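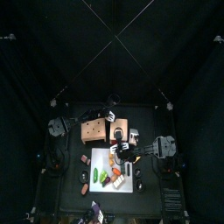 Workshop notebook / Equipment planning

May, entry begun 10.15

Present: Marlina Halim, Quang Ông, Heikki Väisänen. Bayu Mangundap joined for the second half. Notes taken by Qistina Entili.

The purpose of this entry is to record the position on equipment for the coming budget period before the request is sent to Codside. Figures from the earlier draft should no longer be used. Where a decision is still open, it is marked as such.

1. Present station

The station with the two arms, one mounted on each side of the table, will be retained. It was agreed that replacing the arms would take most of the allocation and would leave nothing for the parts that wear out. The black fabric surround will also be kept. Heikki would prefer rigid panels, and has asked that this be noted. Panels would have to be cut to suit the existing brackets, and the workshop has no free time for this before the summer.

The two cables which cross overhead are to be rerouted along the frame when the station is next taken down. No purchase is needed, as there are cable clips in the second drawer. Quang will do this.

2. Grippers

The largest single item. Three quotations were requested and two received, from Gorkska and from Daklow. Gorkska is the cheaper by 9 per cent but quotes delivery in separate parts, with assembly left to us. Daklow supplies the units assembled and will take back faulty ones within the warranty period. Marlina has used both makers in her previous post and favours Daklow. Bayu asked whether the difference in price would be recovered in staff hours. Nobody had figures to hand, and the question has been left with him.

We propose to order one matched pair and one spare. The spare was removed from last year's request, and the station stood idle while a repair was carried out. It should be shown on a separate line this time so that it is not taken for a duplicate.

White marking for the fingers is to be bought with the consumables. Please do not charge it to the gripper line.

3. Objects for handling

The toy food remains the cheapest part of the station and the part most often asked for. The current layout uses the white board with the carrot, cucumber, green pepper and aubergine, together with the smaller pieces and the dark bowls set beside it. The wooden blocks stand behind. Qistina has requested a second full set, so that a damaged piece can be exchanged for an identical one. At present a replacement is bought singly and seldom matches in size or colour, which then has to be written into the log.

Allow 50 pieces in total for the new set. Ciobanu sells them in mixed boxes and will not split a box, so there will be a surplus. The surplus is to be kept in the store cupboard and is not to be put on the table without a note in this book.

Spare bowls: agreed, same size as present. Check the size against the ones in use before ordering, as the supplier's list gives only the capacity.

4. Spares and service

Motor for either arm: one to be held in stock. Quang reports a lead time of about 93 days on the last order, and this is to be quoted in the request in support of the stock item.

Lamps for the columns: none required.

Service contract: open. Heikki considers it poor value for a single station. Marlina would take it for the first year only and then review. The cost is to be shown as an option below the total and is not to be included in it.

5. Second station

Discussed briefly. Codside has indicated that a bid for a second station would be considered if it were made together with the present request. The view of the meeting was that we should not do so. The room has no suitable supply on the far wall, and Bayu pointed out that the extraction work has still not been given a date. The matter will be raised again once the electrical survey is available.

6. Actions

Bayu: estimate of assembly hours for the Gorkska units.
Quang: cables; written confirmation of motor lead time.
Marlina: ask Daklow whether the quoted price will be held until the order is placed.
Qistina: bowl measurements, box prices from Ciobanu, clean copy of the request.
Heikki: short statement on panels, one page at most, to be attached as an annex.

Added 16.40: Daklow will hold the price to the end of the month. Delivery is extra and was not in the quotation. Gripper line to be amended before the clean copy is made. Q.E.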